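Home Rides Events Threads About

Hamdia Abdella
Wednesday, 6:40 a.m.

OK, thread time. I signed up for the Graltlow gravel ride in August and I have opinions about long rides now, so here we go.

It's 100 miles. My longest ride before this spring was the Bokow loop, 14 miles with a bakery in the middle (two bakeries if you take the river road, and I always take the river road).

Adanech Hailu talked me into it. She's done it twice and she rides up hills chatting about her garden while I'm back there making noises like a kettle.
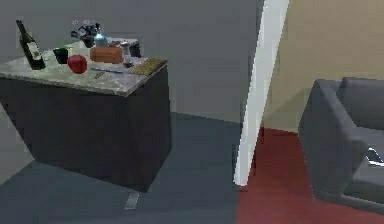
What do you eat on a ride that long? Small stuff every half hour, starting before you're hungry — I do fig bars, salted potatoes and half a peanut butter sandwich.

I learned that one on Lemma Hill. I skipped breakfast, felt amazing for an hour, then sat down in a ditch and seriously considered living there. Adanech fed me gummy worms until I could read a road sign again.

Also, drink more than you think! I carry 2 big bottles and I set my watch to beep at me. It's annoying and it works.

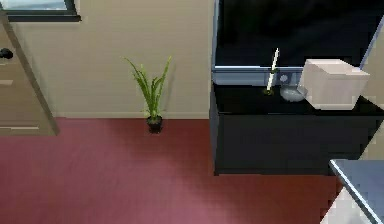 How low should your tire pressure be for gravel? Lower than you'd run on pavement, but not so low that you feel the rim hit on rocks; start in the middle of the range printed on the sidewall and drop a little at a time.

I rode all of April with mine pumped up rock hard and thought my hands were just weak. Let some air out in the Drullon parking lot and wow, new bike.

The climbing scares me more than the distance. The course page says 2657 feet, and most of it comes after lunch, on the loose stuff past Drullon. Who plans that?
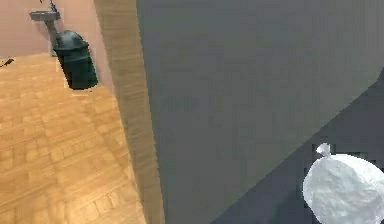

So my plan for the loose climbs is to stay seated, pick an easy gear early and look where I want to go. If I have to walk, I walk. Adanech says everybody walks the last one anyway, though I've never seen her walk anything.

Next long one is this weekend, out to Lemma and home the river way. If you're riding in August too, tell me what you're putting in your pockets — I'm getting very tired of fig bars.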